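Workshop notebook, finishing bench
Thursday, started 7.40 am

14 comments | 3 shares

Oil trial, continued. I said last time I'd give the Vrettos hard oil a fair go before complaining about it, so this is the fair go, and then the complaining.

The claim on the tin is "touch dry in four hours, full cure overnight". I don't believe any penetrating oil cures overnight in an unheated shop in January and I'd like to know who tested it and where. The leaflet says nothing on temperature except "apply in normal conditions". Normal for whom? We were at 11 degrees when I opened up and the stove hadn't made much of a dent by lunch.

Panels are all oak offcuts from the Tornwood job, same board as far as I can tell from the end grain. Planed, sanded to 120, then 180 on half of them. Three finishes: Vrettos hard oil, the old Turidora blend we've used for years, and plain boiled linseed cut with a bit of white spirit. One panel left bare. Panels numbered on the back in pencil, and then I oiled over the pencil on two of them like an idiot. Renumbered on masking tape.

Put the first coats on before nine. Vrettos goes on thin and wipes off easily, I'll give it that. Smell is much milder than the Turidora. It also darkens the oak less, which the customer may like and I don't.

Checked at one o'clock, so past the four hours. Touch dry: no. Tacky on the 120 panels, slightly less tacky on the 180. The Turidora was no better but then it never said it would be. Linseed still wet, as expected.

Went back after tea. Vrettos now dry to a light finger, drags if you press. Call it eight hours in this shop. If they'd printed eight on the tin I'd have had nothing to write.

Water test. Done on the older set, the ones with three coats that have had a fortnight on the rack. A wet ring from a glass left for an hour, wiped, then left alone.
- Bare panel: dark ring, raised grain, no surprise
- Linseed: faint ring, mostly gone by evening
- Turidora: nothing I could see
- Vrettos: pale ring, edge only, still there when I locked up

The pale ring bothers me. A dark one is usually tannin and iron and I can usually explain it. Pale makes me think moisture is sitting in the film, and a film is exactly what this stuff is supposed not to leave. Could be I didn't wipe the third coat back hard enough. I'll allow that. Repeat on a new panel with a timed wipe before blaming the tin.

Vinegar, same panels, ten minutes. No difference between any of the oiled ones. Coffee: Turidora and Vrettos equal, linseed slightly worse. I don't put much weight on coffee results, it depends on how strong somebody made it.

Cost. The Clistetti quote has us at 394 for the year on Turidora at present use. Going over to Vrettos would be more per tin but they say it covers twice the area. It does not cover twice the area. I weighed the tin before and after and on these panels it's a shade better than the Turidora, nothing like double. Two coats instead of three would change the sum, but two coats is their idea and I haven't seen it survive a sink yet.

Also from their leaflet: "3,462 wipe cycles without loss of sheen". That is a very particular number. Wiped with what? Dry cloth, wet cloth, how hard? Sheen measured by a meter or by a man in sales? I'd trust it more if it were rounder.

General grumble, for whoever reads this next. A panel on a rack tells you how a panel on a rack behaves. Worktops get hot pans, standing water round the tap and somebody's idea of a cleaning spray. What I want is a year of kitchen use on each oil, same timber, and I'm not going to get it by Friday.

Oak counters with kitchen things on them:
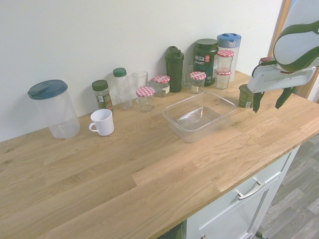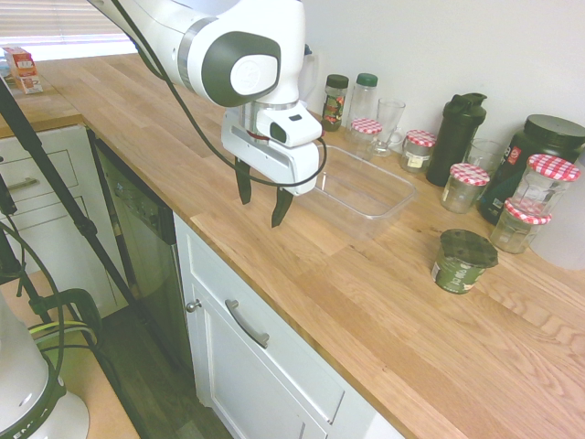

Joints next. Any end grain at a cut-out drinks three times what the face does and that's where every failed top I've been called back to has failed first. Next set of panels gets a hole bored through and the edge of the hole oiled the same number of times as the face, then another with the edge done until it stops taking. My bet is the number of coats at the cut-out matters more than the name on the tin. I'd be happy enough to be wrong, it would save a lot of messing about with a small brush.

To do:
- new Vrettos panel, third coat wiped at ten minutes by the clock
- thermometer by the rack, not by the stove
- ask Clistetti if they'll take back an opened tin (they won't)
- rags outside, flat, in the metal tray. Found two balled up under the bench again

Shop at 9 degrees when I left. Rack covered with the old sheet.

Recent entries
Sanding past 180 on oak: still not convinced
Tornwood offcuts, moisture readings
Turidora blend, skin on an opened tin
Why the big clamps slip
Glue-up notes, long boards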